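# Can You Really "Teach" a Robot?

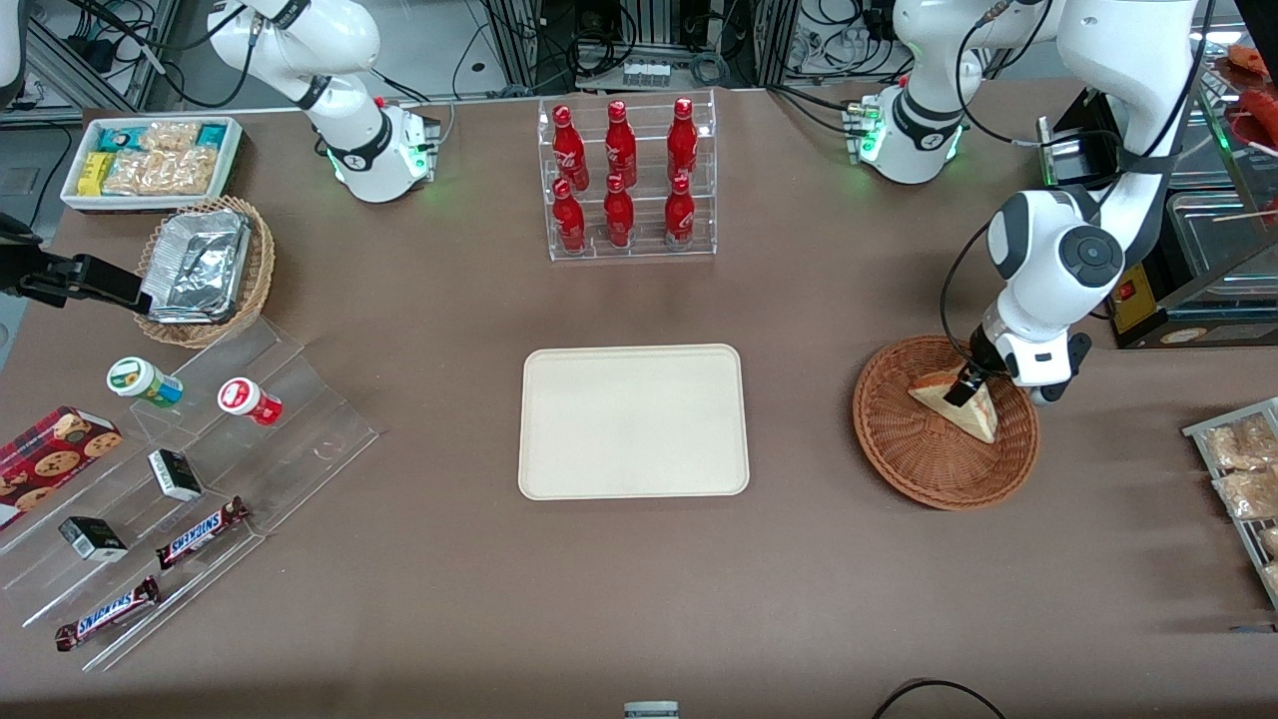

People like to say that a robot "learned" to do a job, as if it went to school and came home with a sticker. I'm not so sure about that word. Let's look at what goes on first. A robot arm doesn't know what a snack is. It doesn't know that soda goes on a tray and that frosting ends up on your nose. Somebody has to show it how to move. Take the cake. One arm has its black fingers down inside a wicker basket, right at a slice of layered cake. Squeeze too hard and you'd have crumbs. Squeeze too softly and the slice stays put. How would a machine know how hard to squeeze?

## Two ways to show it

**By hand.** A person takes hold of the arm and pushes it where it should go. The robot keeps a record of how each joint bends. It's a bit like a grown-up holding your hand while you write your name.

**By remote control.** A person stands back and steers with a set of handles. When the person moves, the arm moves too. If you see a robot doing something amazing in a video, ask this question: is someone steering it? Often the answer is yes!

## Again, again, again

Once is never enough. Danica Koubek steers robot arms at a workshop called Vurholm, and she once did the same pick-up job 790 times. Her friend Nestor Ambrosio did it 200 times and asked for a sandwich.

A computer program then goes through all those recordings and hunts for patterns. After that, the robot tries the job with no person steering.

## So does it work?

Sometimes. In October, Danica's robot got a run of 23 good pick-ups. Then she moved the basket over by the width of a hand, and it grabbed at the air. You would have just looked at the basket and reached for it.

More recordings can help, mostly if the basket starts in lots of different spots. But be careful when somebody tells you a robot "understands" cake – ask what happens when you swap the cake for a muffin.

## Try it yourself

Put on a blindfold and let a friend guide your hand to pick up a spoon. Do it five times. Now try it alone. Then have your friend move the spoon, and try once more.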